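February 15, 2022
Denmont workshop, coffee corner

Came in early to get back to the espresso business before anybody needed the bench, and of course ended up spending most of the morning on it, which I don't regret one bit (the glaze tests can wait, they've been waiting since June).

Chiến Vi brought in a new bag from Pacheco, a shade darker than the last one, and left it by the grinder with a note saying "go finer than you think." I went one notch finer, then another, and then got cold feet and came back half a notch. The first shot ran away from me, pale and sour and gone in no time. The second took 23 seconds by the wall clock and smelled wonderful, a bit like toast, so I wrote the setting on masking tape and stuck it to the hopper. Please leave the tape there! If you must change the grind for your own beans, put it back after, or at least write down where you left it.

Cường Cao asked why I keep pulling test shots into a clear glass when we have all those nice cups from the Grerna firing. Well, you can see the coffee in a glass, the bubbles and the tan swirls on top and how much is really in there, and in a dark cup I'm only guessing. I still drink the good ones from a proper cup, so no offense to the Grerna batch, which I love.

Other things, before I forget. The water jug filter is due for a change and there is one spare left in the drawer under the kettle. I've asked Nanby for a pack of 5, no word yet. Descaling I'd like to do at the end of the week if somebody can remind me, and we should give the drip tray a good scrub at the same time, slots and all, with the old toothbrush.

Milk is still a mystery to me. Chiến gets that lovely glossy foam and I get bath bubbles, every time. I'm going to stand next to him tomorrow and just watch his hands.

For the next round I want to keep the grind where it is and change only the dose, a little less coffee in the basket, and pull into the small glass again.

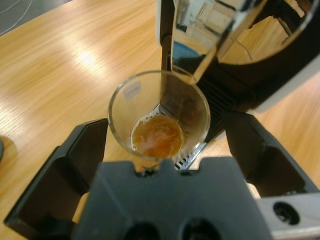
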